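홈 | 게시판 | 소품·모형 | 공구 | 자료실 | 로그인
검색어를 입력하세요 검색

모형 과채 보관용 바구니, 타공형과 밀폐형 중 어느 쪽이 나은가
작성자: 선반밑칸 | 1월 | 오후 4:12

촬영 소품용 모형 과일·채소를 보관하고 있습니다. 지금까지 Allcombe 밀폐함(뚜껑 있음)에 넣어 두었는데 꺼낼 때 표면끼리 붙는 현상이 있어 타공 바구니로 옮기는 중입니다. 조건은 다음과 같습니다.

- 보관 장소: 작업실 조리대 위, 직사광 없음
- 바구니 안쪽 길이: 283mm
- 한 바구니에 한 층만 적재
- 사용 주기: 한 달에 3~4회

질문은 두 가지입니다. 타공 벽면에 눌린 자국이 남는지, 그리고 무거운 것과 가벼운 것을 같이 넣어도 되는지. 현재 배치는 아래 사진과 같습니다.

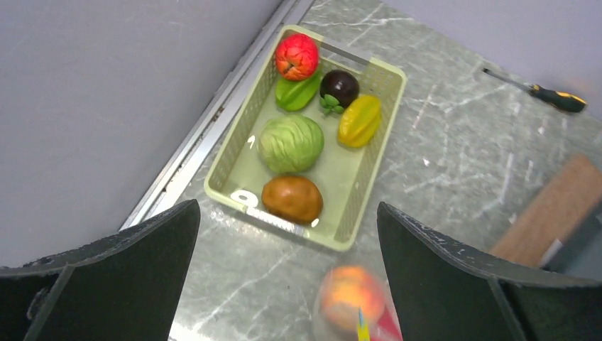
연두색 타공 바구니, 한 층 적재. 감자 쪽이 앞.

양배추를 가운데 두고 나머지를 벽 쪽으로 붙였습니다. 별 모양 단면의 노란 스타프루트는 능선이 얇아서 벽에 닿는 부분이 제일 신경 쓰입니다.

----
답글 1 | 모서리반경 | 오후 4:40
자국은 재질에 따라 다릅니다. 발포 심재에 도막을 입힌 제품은 눌리면 복원되지 않습니다. PVC 중공 제품은 대부분 복원됩니다. 손톱으로 밑면을 눌러 보고 소리와 반발로 구분하세요. 재질을 모르면 답이 안 나옵니다.

----
답글 2 | 선반밑칸 (글쓴이) | 오후 4:51
혼합입니다. 감자와 양배추는 Gatden 제품이고 심재가 있습니다. 스타프루트는 속이 비어 있습니다. 나머지는 다른 분께 받은 것이라 제조사를 모릅니다.

----
답글 3 | 도막두께 | 오후 5:15
타공형에 반대합니다. 먼지가 들어갑니다. 빨간 것처럼 표면이 오돌토돌한 모형은 골 사이에 먼지가 끼면 붓으로 털어도 남습니다. 표면이 붙는 원인은 밀폐가 아니라 가소제 이행입니다. 연질 PVC끼리 직접 닿으면 바구니에서도 붙습니다. 사이에 PP 필름이나 부직포를 끼우고 밀폐함을 계속 쓰는 편이 맞습니다.

----
답글 4 | 모서리반경 | 오후 5:22
가소제 이행에는 동의합니다. 다만 온도 영향이 큽니다. 밀폐함을 창가나 조명 옆에 두면 내부 온도가 올라가서 더 빨리 진행됩니다. 글쓴이는 직사광이 없다고 했으니 차이는 작을 수 있습니다. 먼지는 천 한 장 덮으면 됩니다.

----
답글 5 | 도막두께 | 오후 5:30
천을 덮을 거면 타공형을 쓸 이유가 줄어듭니다.

----
답글 6 | 모서리반경 | 오후 5:34
천은 통기가 됩니다. 뚜껑은 안 됩니다. 같은 조건이 아닙니다.

----
답글 7 | Azadeh Mousavi | 오후 6:03
소품 대여 쪽에서 일합니다. 저희는 Funidard 타공 바구니를 약 200개 씁니다. 벽면 자국은 한 층 적재에서는 거의 문제된 적이 없고, 두 층부터 아래층에 격자 자국이 생겼습니다. 무게 혼합은 한 층이면 괜찮은데 운반할 때가 문제입니다. 기울이면 감자처럼 둥근 것이 굴러서 옆의 것을 칩니다. 무거운 것은 가운데, 가벼운 것은 끝으로 보내세요. 사진에서는 감자가 끝 벽에 붙어 있는데 저라면 양배추 옆으로 옮깁니다.

그리고 꽃받침이 달린 망고스틴은 잎을 위로 놓으세요. 꽃받침은 접착 부위가 작아서 옆으로 눌린 채 오래 두면 떨어집니다. 사진처럼 아래쪽 옆을 향하면 이웃한 스타프루트에 닿기 쉽습니다.

----
답글 8 | 선반밑칸 (글쓴이) | 오후 6:20
운반은 생각하지 못했습니다. 조리대에서 촬영대까지 옮기는 거리가 짧지만 계단이 있습니다. 감자 위치와 망고스틴 방향은 바꾸겠습니다. 빨간 것 밑에 초록색이 일부 깔린 것도 분리하는 게 맞습니까?

----
답글 9 | Azadeh Mousavi | 오후 6:31
네. 색이 다른 연질 제품끼리 겹치면 안료가 옮을 수 있습니다. 빨강이 특히 잘 옮습니다. 한번 옮으면 이소프로필알코올로도 잘 안 지워지고, 세게 문지르면 원래 도막이 먼저 벗겨집니다.

----
답글 10 | 줄자 | 오후 7:48
본문과 다른 얘기인데 바구니 앞쪽 모서리에 있는 흰색 고리는 품목표인가요? 그렇다면 바구니 안에 두지 말고 테두리에 거는 게 낫습니다. 안에 두면 모형 밑으로 들어갑니다. 그리고 옆에 있는 드라이버는 치우세요. 금속 축에 긁히면 도막은 끝입니다.

----
답글 11 | 도막두께 | 오후 8:05
드라이버는 바구니 밖에 있으니 상관없다고 봅니다. 이행 문제로 돌아가면, Lūse 부직포가 얇고 보풀이 적어서 칸막이로 쓸 만합니다. 타공형을 쓰더라도 접촉면에는 끼우세요. 이 부분은 양보 못 합니다.

----
답글 12 | 선반밑칸 (글쓴이) | 오후 8:17
정리합니다. 타공 바구니 유지, 한 층만, 접촉면에 부직포, 위에 면포. 밀폐함은 장기 보관용으로 남겨 둡니다. 부직포 두께는 몇 g/m²짜리를 쓰십니까?

----
답글 13 | 도막두께 | 오후 8:26
40. 더 두꺼우면 바구니 안에서 자리를 차지합니다.

이전글 | 목록 | 다음글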